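Stuvine Opens a Folding Class for People Who Own Laundry

JULY 2023. Stuvine, the home-storage shop in Norkow, will teach adults to fold their laundry this summer, a skill most of them have claimed to possess for years. Each class lasts 70 minutes and takes 15 people.

"We sold 800 drawer dividers last year, and customers kept asking what to put between them," said owner Isabelle Thibodeau.

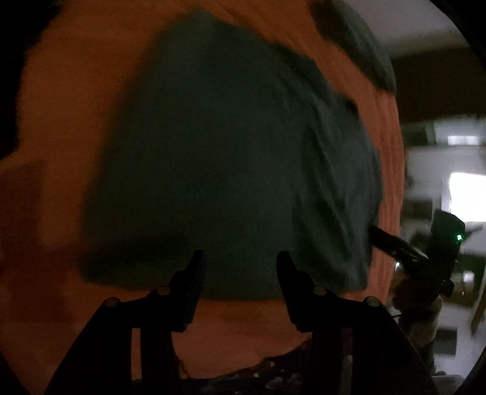 Do I need to bring my own laundry?
Bring 2 items, clean, and at least one of them a towel.

Fitted sheets are covered in a separate class in January, by which time the staff expects to have agreed on a method. Places can be booked at the Stuvine counter on Farska Street. Socks are welcome in pairs.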